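Speaker notes: Wrist Cameras and Gripper Selection for Work on Household Surfaces
Session speaker: Asuka Shibata, Manipulation Evaluation Section
Talk starts 2:15 p.m. Please leave the last part of the slot for questions.

Opening

Thank the session chair, Kenta Tsuchiya, and the host institute. State the subject at once: the section was asked to compare two grippers, the Tindska parallel unit and the Fadex adaptive unit, on the same arm and with the same controller. The request came from the Kinoshita kitchen program, which must place one order for all of its stations.

Say clearly that the comparison covers 528 trials, split evenly between the two grippers. Trials were run by Takeshi Yoshida and Gonzalo Miranda. The speaker did not run trials and should refer detailed questions on procedure to them.

Slide 2: What was held constant

The arm, the controller settings and the wrist camera were not changed during the comparison. Speed was limited to 60 percent of the rated value for both units. Each operator worked with both grippers. The object set was fixed in July and included boards, trays and small utensils. Do not read the full list aloud; it is in the handout.

Mention that the Zollitholm controller was chosen by the program before the section was involved. The section has no position on other controllers.

Slide 3: The camera view

Pause here. Many in the audience will have worked only with overhead cameras, and they should be given time to look at the slide before the discussion continues.
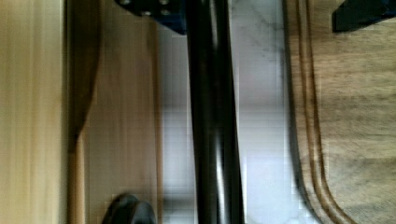 Page last changed: July, by M. Kubo

Explain that the wrist camera moves with the arm, so blur of the kind on the slide must be expected in the recordings. Point to the wood grain and to the black rod, where the edges are soft. The rod and the bolted bracket above it take up the middle of the view, with the pale marbled surface visible on both sides of the rod. Ask the audience to consider how much of the work surface a person labeling this view would be able to judge.

Then turn to the board on the right. Its grooved border is a useful test of the camera, as the dark lines are narrow and follow the curve of the edge. In reviewing the recordings, the section marked a view as usable when an edge of this kind could be followed by eye. The rule is simple and was applied to both grippers in the same manner.

Note also the bright line along the rod. Reflections on glossy parts gave the labeling team more difficulty than blur did. Masanobu Kubo will address this in the afternoon workshop, and questions on lighting should be held for him.

Slide 4: Results by gripper

The Tindska unit closed more evenly on flat boards and needed fewer second attempts. The Fadex unit was better with rounded handles. Neither unit was satisfactory with thin trays lying flat against the counter, and the operators changed their approach angle several times before settling on one.

The difference on boards was clear to both operators. The difference on handles was smaller, and the section does not recommend basing a purchase on it alone. If asked for a single ranking, decline politely and refer to the table in the handout.

Slide 5: Mounting and maintenance

The wrist assembly was taken off and refitted 7 times during the work. After each refitting the camera was recalibrated before any trial was counted. On two occasions the calibration was found to have drifted by the end of the session, and the trials concerned were repeated. The repeated trials are the ones included in the total.

Remind the audience that bolts must be tightened in the order given in the section procedure. Gonzalo Miranda has copies.

Slide 6: Recommendations to the program

First, adopt the Tindska unit for stations that handle mainly boards and trays, subject to further work on the flat tray problem. Second, keep 4 Fadex units available for stations that handle utensils. Third, reduce arm speed during the final approach, where a sharp wrist view is of most use to the operator. Fourth, record the calibration check in the same log as the trial results.

The program office has accepted the first two items. The remaining items are under review, and the speaker should not suggest a date for a decision.

Questions

Takeshi Yoshida will take questions on operator training. Requests for recordings should be made in writing to the section.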